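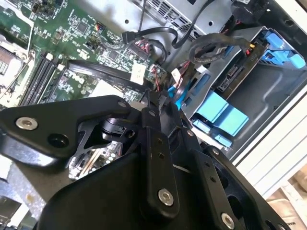 Inside the Towers: Tanham Repair Room

The repair room at Tanham takes in old desktop computers, cleans them, replaces what is worn and passes them on to households in the town. This page covers the January intake. The machines came from the Millet offices in Tokgate, which were clearing two floors before a move. Notes are by Odette Barbier, with corrections from Florian Langlois.

The board
Green motherboard in a desktop tower, with the usual crowd of small black chips, resistors and capacitors, and white lettering printed between them. Most of the Millet towers were opened, checked and closed again with the board left in place. We only take one out if there is damage underneath or a standoff has gone missing.

The processor socket
Silver metal, with a retention bracket and a lever. Old thermal paste is wiped off the processor with a lint-free cloth and alcohol before the new paste goes on. Josiane Guillot does this part for the whole batch in one sitting, as she likes to have the cloths and the paste laid out once.

Memory slots
Long black slots set side by side, with small white latch tabs at the ends. Press the tabs outwards before lifting a module. Two modules in the January batch had been pushed in without the latches closing, and both machines had been labelled "dead" by the office. They started normally once the modules were seated.

Red and black wires
A small connector near the top of the board. We write down where each plug goes before pulling anything, and Baptiste Guérin draws a rough plan of the board on the job sheet. Thin wires are tied back afterwards so that they stay clear of the fans.

Dust
The worst of it collects behind the front panel and in the cooler fins. Use a soft brush first, then short bursts of air, holding the fan blades still with a finger. The towers that had stood on carpet took nearly 90 minutes each. Those kept on desks were much quicker.

Screws
Case screws go in the blue tubs, drive screws in the yellow ones. Please don't mix them. The threads differ, and a forced screw will ruin a drive bay.

Testing
Every machine runs for 12 hours on the bench with the side panel on. Killian Barbier keeps the log. Of the towers in this intake, 11 passed at the first attempt and the others went back on the shelf for a new power supply or drive.

Going out
Finished towers leave with a keyboard, a mouse, a mains lead and a printed sheet on setting up an account. Screens are given out separately when we have them. We are short of screens at present and would be glad of any that work, with or without a stand.

Donations can be left at the side door in Tanham during opening hours. Remove discs and memory sticks first, and tape any loose cables to the case.

Page last updated May 7, 2025.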